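A gripper on trial
28 Apr 2020

Small workshops that want to try robot handling have usually had to buy the whole arm first. Piltar, a supplier based in Neltenham, now rents out a bench kit by the month, and we had one for long enough to form a view.

The kit is called the Paju. The hire charge is 525 pounds a month, or 580 with telephone support. For that you get the arm, a two-finger gripper, a fixed camera and a laptop with the software already loaded. Setting up took us a morning. The clamp needs a table top at least 30 millimetres thick, so check yours before ordering.

We used household things for the trial, cups and bowls mostly, as they come in awkward shapes and cost little to replace.
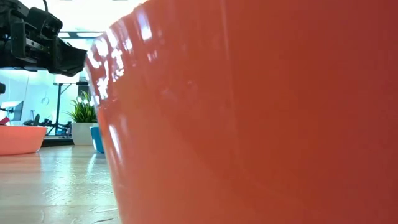

Shiny plastic is a hard test for any camera system, and the software has a setting for it, found under Lighting in the second menu. We would leave it switched on. With it off, the arm was slower to settle on a grip and sometimes asked for help.

Teaching a new pick means moving the arm by hand and pressing a button at each stop. The handbook, written by the software firm Dirnivmont, covers this in 70 pages and could do with an index. The gripper's force is set with a slider, and the lowest setting is still too firm for thin paper cups.

Piltar says a softer set of finger pads will be added in September at no extra charge. Hire is for a minimum of two months, and delivery is included on the mainland.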